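Notices, Eulogies & Orders of Service

Thread: Death notice for my uncle – how much goes in, and who gets listed?

tallowhill
Posted Monday, 7.40 pm

Hi all, first post, sorry if wrong section. My uncle Omar Abu Hammour died last week, aged 77. I've been handed the job of the notice because I "do writing" (I do invoices). Local paper charges by the word past a certain point and my draft is 300 words. They've quoted me £152 for it which seems steep but I've nothing to compare it to.

Problems so far:
His sister wants every grandchild and great niece named.
His business partner wants Bataineh mentioned, that's the shop they ran, and I can see why, half the town knew him from behind that counter.
His son doesn't want the shop in at all. Long story, money.
And nobody can agree on born date, passport says one thing and his mum always said another.

Need to send it by noon Wednesday I think. What would you cut?

marrowfat
Posted Monday, 7.58 pm

Sorry for your loss. 300 is long for a paper. Cut the grandchildren to "a much loved grandfather" and be done. Did one for my dad, name, age, where he lived, who he leaves, funeral time and place, flowers or donations. That was it. People who want more come to the funeral.

£152 doesn't sound mad to me for that length btw. Get it shorter and ask again.

oldpewter
Posted Monday, 8.15 pm

Disagree with marrowfat on the grandchildren. Names in the paper matter to people for years. My gran kept the cutting in her purse and it was her own name in it she showed everyone. Cut the career stuff instead.

Also I do family history and the names are gold. You have no idea how often a married name in a notice is the only way to join two bits of a tree up. "Much loved grandfather" tells me nothing.

marrowfat
Posted Monday, 8.21 pm

He's not writing it for somebody's tree though. He's paying by the word.

oldpewter
Posted Monday, 8.24 pm

Short one in the paper, long one online then. Same as everybody does now.

tallowhill
Posted Monday, 8.50 pm

It's she, but thanks both. Long one online could work. The funeral director has a page on something called Dastura, he says it's free for the family for a year and then you pay. Anyone used it?

And the names thing, there's a second family. Not secret but not talked about. He had a daughter before he married, she's coming to the funeral, she was at the hospital. His sister's list leaves her off. I'd put her on. Am I going to start a war

pennywhistle
Posted Monday, 9.12 pm

Put her on. I was the one left off once. I was 34 and stood in a newsagent's reading it and it's the bit I remember of the whole month, more than the service.

If there's going to be a row, have it now, by phone, before it's printed. Not at the do.

On the date of birth, just leave it out and give the age. Papers don't need it. If the age changes with the date as well then use the one on the death certificate, thats what everyone will look up later.

quillback
Posted Monday, 9.30 pm

Bit harsh to say just put her on, pennywhistle. Has anyone asked the daughter? She might not want it. My half brother asked to be kept out of my stepdad's and was quite firm about it.

pennywhistle
Posted Monday, 9.36 pm

Fair. Ask her. But ask her, don't ask the sister.

tallowhill
Posted Monday, 9.41 pm

Good point, hadn't thought of it. Will ring her tomorrow lunch.

marrowfat
Posted Monday, 9.55 pm

Dastura – used it for my aunt. Fine. Candles thing is a bit much, you can switch it off in settings. Comments have to be approved by whoever sets the page up, so make sure that's you and not the son. Copy everything off it before the free year is out, I didn't and lost a lovely message from her old neighbour.

There's another one, Cosomis, that my wife's side used. Plainer. Found it harder to put photos on but no candles.

oldpewter
Posted Monday, 10.10 pm

Whatever site you use print it. Properly print, on paper, put it in a folder with the order of service. Sites go. Papers get kept in libraries. I keep mine in a Plostix box file, the sort with the clip, along with the cards off the flowers.

tallowhill
Posted Tuesday, 1.25 pm

Rang her. She cried, then said yes please, first name only, no surname. So that's settled and I've told his sister, who went quiet and then said "well, it's true isn't it". Not the row I expected.

Son still won't have the shop. New draft, please be brutal:

"ABU HAMMOUR, Omar. Died peacefully at home, aged 77. Beloved father, brother, uncle and grandfather, and known to many from Bataineh. Funeral Friday, 10 am. All welcome. Family flowers only."

I've left out all the kids' names there to see how it reads, they'd go after father. Anything missing?

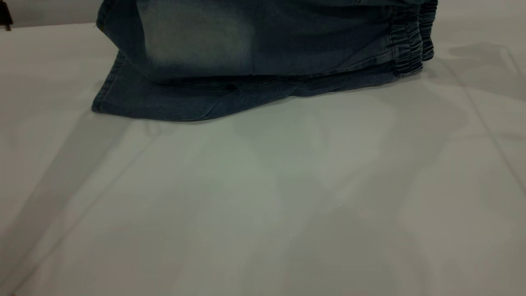
Reply: wording of the short version

quillback
Posted Tuesday, 1.48 pm

You said hospital earlier, she was at the hospital? and the draft says at home. Check that before it goes.

Also no place for the funeral. People will turn up at the wrong chapel, happened to us.

tallowhill
Posted Tuesday, 1.52 pm

Oh god. Yes. He was in hospital the week before then came home. So at home is right. But no place, you're right, stared at it all morning and never saw.

marrowfat
Posted Tuesday, 2.05 pm

"Passed away" or "died"? Some families hate died. I prefer it. Just check with his sister.

I'd drop "beloved", it's a word you're paying for and every notice has it.

pennywhistle
Posted Tuesday, 2.20 pm

Keep beloved!! One word. Come on.

oldpewter
Posted Tuesday, 2.31 pm

Keep it. And "known to many from Bataineh" is nice, it doesn't say he owned it or anything about money. Would the son live with that? It's where people knew him from, not a business history.

Put the town after it if people reading won't know it's a shop.

quillback
Posted Tuesday, 2.44 pm

I wouldn't slip it in without telling him. He's the next of kin isn't he? Some papers ring back to confirm with the funeral director and then he hears it second hand.

oldpewter
Posted Tuesday, 2.50 pm

Didn't say slip it in. Said ask.

tallowhill
Posted Tuesday, 6.15 pm

Asked. Read him the line down the phone. Long silence. He said leave it in but take out "many" because his dad would have laughed. So it's "known to all at Bataineh" now, which his sister thinks is worse grammar and I'm past caring.

With the children's names and the chapel in it's come right down from what I had. New price from the paper is a lot kinder, they took the long one off the system and the woman was really nice about it.

Long version going on Dastura tonight, grandchildren, great nieces, the lot. Comments come to me. Will print it oldpewter I promise.

pennywhistle
Posted Tuesday, 6.32 pm

Well done. Ask the paper for a proof if they'll send one, and get someone who hasn't read it yet to check the spelling of every name. Ours had my mum's name with an e on the end and it wasn't.

marrowfat
Posted Tuesday, 6.40 pm

Glad it's sorted. Still say drop beloved. Hope Friday goes gently.

tallowhill
Posted Wednesday, 11.35 am

Sent. Beloved stayed. Proof came back with Hammour spelt with one m so thank you pennywhistle, fixed it on the phone.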